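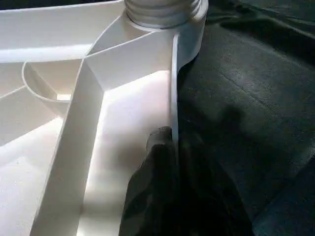 Rodica Nedelcu wrote, under the last post, that I was spending too much effort on the arm and too little on the person holding the other end of it. Her argument was that two operators on the same rig will produce two different datasets, and that a policy trained on the mix will learn the average of two habits, which may be a habit neither of them has. She suggested splitting the episodes by operator before blaming the network for anything.

I did the split over a couple of evenings in September. She was right about part of it.

Background for anyone who skipped the earlier posts. The task is picking up a white molded part with thin ribs on the underside and a threaded neck at one end. It lies ribs up on a dark cloth. The gripper has to take hold of a rib, lift, and put the part down in a fixture I call Lallside, after the street where I bought the steel for it. All demonstrations are teleoperated with a leader arm. I had 1196 episodes when I froze the set, recorded by me and by my brother-in-law, who has steadier hands and less patience.

The logging tool is Ilimura, my own, still ugly. It stores joint positions, gripper width, motor current and the wrist camera. It did not store who was driving. I had to work that out from session times and a paper notebook, and 91 episodes could not be assigned to either of us. Those went in a folder of their own and stayed out of everything below. There is now an operator field, and recording won't start until it's filled in.

The difference between us showed up in the approach. I come down nearly vertical, stop a little above the rib, correct sideways, then close. He comes in at a slant and corrects while descending. Both methods work when a person is driving. Mixed together, they gave a policy that descended at a shallow slant and then paused at a height where it had no business pausing. If the finger was off line at that point, it tended to come down on top of the rib instead of beside it.

Training on my episodes alone removed the pause. Training on his alone also removed it, but the grasps were less repeatable along the length of the rib. I ran 40 trials of each policy from the same set of starting poses. The single-operator ones both beat the mixed one. I wouldn't read anything into the gap between his and mine at that sample size.

Where Rodica and I still disagree is the cause. She puts it down to the operator. I think a good share of it is what the operator can see. With a white part under a strong light from one side, the flat areas between the ribs go close to pure white in the wrist view, and depth is hard to judge there. The rib edges hold up better, and against the dark cloth an outer wall is easy to find. I was driving from the wrist view on a monitor. He was mostly looking at the bench over the top of it. So the split by operator is also a split by viewpoint, and my data can't separate the two. The policy only gets the camera, which means his demonstrations contain corrections it has no way of explaining from its own inputs.

The obvious test is to make him drive from the monitor with the direct view blocked. I have a piece of cardboard for this. He has agreed to one session.

A few changes made in the meantime:

Lamp moved back and turned down. I left it on the same side, because the shadow of the finger on the cloth is a usable height cue and I noticed that I rely on it.

Leader arm friction increased slightly at the wrist joint. My corrections are smaller now and there is less chatter in the recorded actions.

Idle time trimmed at the start of each episode. Before this, 47 episodes began with a long stretch of nothing while somebody settled into the chair, and the policy had learned to wait as well.

Episodes with a second grasp attempt are kept but tagged. I used to delete them. I suspect they are the only place the policy can learn to back off a rib and try again — but I haven't trained with and without them yet, so leave that as a suspicion.

Moya, the small training box, takes most of a night per run, and it currently shares a circuit with the space heater. Next up is the cardboard session, then a retrain on monitor-driven episodes from both of us. If the pause comes back with the viewpoint matched, Rodica gets the point.

Gidstead, the two-arm version, is on hold until the one-arm version stops landing on top of ribs.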